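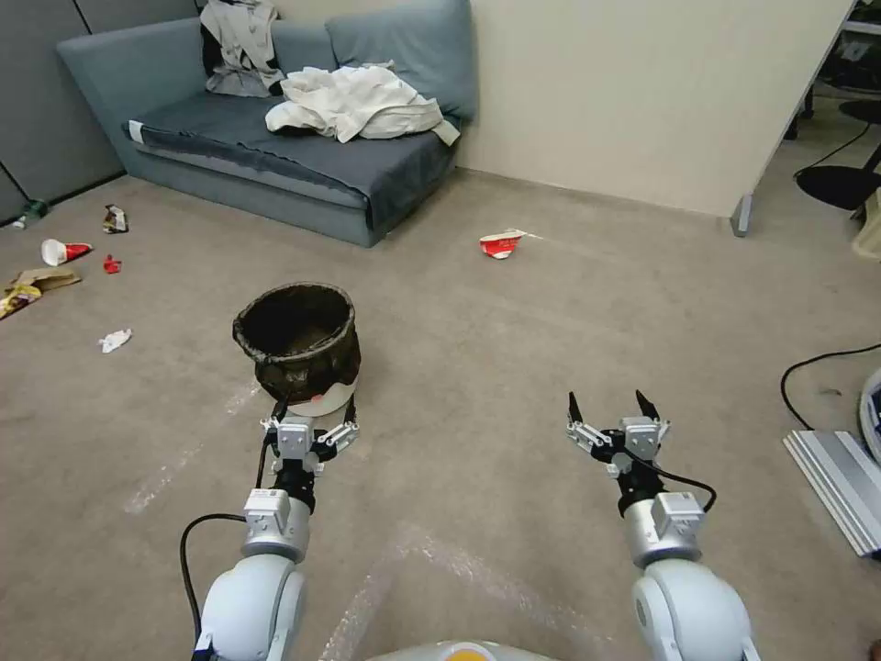

Figure 5. Lounge corner before a reset: blanket, cloth and litter still to be dealt with.

Section 5: Resetting the lounge corner

This section covers the sofa, anything thrown over it, and the carpet in front. It applies to any furnished unit at Warkano with a carpeted lounge area. Kitchens and bathrooms have their own sections.

Most guides to tidying a lounge begin by telling you to buy something. We have tried a fair share of sprays, rollers and storage cubes, and few of them earned their place in the cupboard. You need a bin, a bin liner, a vacuum cleaner, a damp cloth and somewhere to put the washing. If you already own a caddy with compartments, use it by all means, but you won't find it mentioned again.

5.1 Before you start

Open the curtains or turn on the main light. Dark scraps are easy to miss on beige-grey carpet in poor light, particularly along the foot of the partition panels.

Check that the bin has a liner in it. The round bins hold less than they look like they should, and a bin that is already half full will not take paper containers unless you flatten them first.

CAUTION: Any cord lying near the furniture must be moved clear before you vacuum. Lift it. Do not pull it along the floor from the far end.

5.2 Picking up litter

1. Start at the wall end of the carpet and work toward the sofa.

2. Pick up the large pieces by hand. In Figure 5 these are the torn red-and-white piece of a paper container to the right of the sofa and the crumpled wrapper in front of its left end.

3. Go back for the small ones. There is a dark green scrap near the foot of the partition in Figure 5, with a tiny white one beside it. Vacuums are supposed to take care of this sort of thing. Ours will swallow the white scrap and push the green one into the corner, so pick up both.

4. Check paper containers for leftovers before you put them in recycling. If there is food stuck to one, it goes in the general rubbish, whatever the symbol on the bottom promises.

5. Look under and behind the sofa. If it has a low base you will need a torch.

NOTE: Food wrappers are counted as litter even when they look clean. Don't save them for the guest.

5.3 Clearing the sofa

1. Take clothing off the backrest first. In Figure 5 this is the light grey garment with black sections. Check any pockets and put it with lost property, or in the resident's basket if the unit is occupied.

2. Lift off any loose cloth in one bundle. Don't shake it out over the carpet you have just cleared.

3. Open the bundle over a table and sort it. Sheets, covers and towels go to the wash. Anything torn goes in the rag bag. We no longer try to judge by smell whether a piece is clean enough to fold – two people will give you two answers, and the wash costs less than the argument.

4. Roll the blanket inward from both ends so that crumbs stay inside it, then carry it outdoors to shake.

5. Find the tag before you wash it. On the blanket in Figure 5 there is a small white one at the left front corner. Follow what it says. If the print has worn away, use a cold, gentle cycle and air dry.

CAUTION: Do not put a blanket in the dryer on the strength of a previous one having survived it.

5.4 The cushion and the seat

1. Stand the back cushion on the floor, on a clean patch of carpet.

2. Vacuum the seat with the upholstery nozzle, then along the join between seat and armrest. Coins and pens collect here and will block the hose.

3. Wipe the armrest with a cloth that is damp, not wet. The Balton fabric foam in some cupboards may be used on marks, after a test on a hidden spot. We have not seen it do much that water doesn't.

4. Put the cushion back upright against the backrest. Plumping is optional. It lasts until the first person sits down.

5. Spread the clean blanket with its front edge level and both ends clear of the carpet. A blanket that trails on the floor picks up dust and gets stepped on.

5.5 Finishing the carpet

Vacuum last, whatever the old edition told you. Go over the area in 2 directions, then run the narrow nozzle along the foot of the panels and around any furniture feet. Empty the bin on your way out and fit a new liner.

Scented carpet powder is not part of this procedure. It was removed in May and should not be brought back.

Section revised September 8, 2024.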